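Kitchen Tips for Working Beside a Robot Arm
4 min read

I love this subject, so forgive me if I run on! The prep kitchen at Viltau has had arms on the counter since February, and the people who cook there have picked up habits I'd happily steal for any workplace. Most cost nothing.

Give every tool a home and keep it there. An arm is taught where things live, and a spatula that has wandered off to the sink is a spatula it can't find. The crew used to drop tools wherever there was room. Now the spatula and the whisk share one compartment of a gray holder, handles down, and the people reach for them without looking, too.

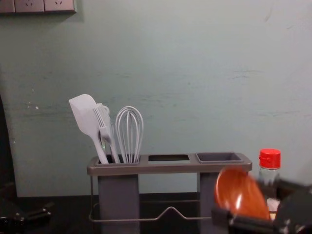 Leave some elbow room. Gangadharan Namboodiri runs the morning shift and keeps 30 centimeters clear in front of the holder before he starts the arms. He says it did more for his own chopping than for the robot (his old counter was a jungle).

Bright caps are wonderful. Red is easy to spot on a dark counter, whoever or whatever is doing the picking up. Decant into bottles that stand steady and label them low on the side, so a grip near the cap won't cover the words.

Tie up slack cables before you wipe down. Power off first, then a damp cloth, then dry. It takes 2 minutes and it's the best moment to check for loose screws.

And please, share out the new jobs! Putting away used to be the chore at the bottom of the list. At Viltau everybody learns to teach the arm a new move, and almost 100 moves are saved by now, each with the name of the cook who taught it.

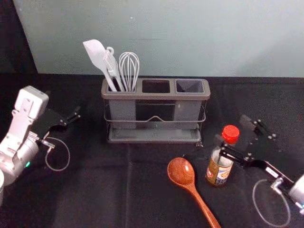 Ona Jankauskaitė wrote in to say her kitchen went the other way at first: one person was trained, and everyone else stood around waiting whenever the arm stopped. They rotate now, a week each, and she wishes they'd begun like that. She also says to keep a paper list of the moves by the door, which I'm passing on to Viltau.

Related tips
Getting Burned Rice Off a Steel Pot
Shift Handover Notes People Will Read
Sharpening Day at the Vamaldale Workshop

Contact | © Dindelico 2018 | Back to top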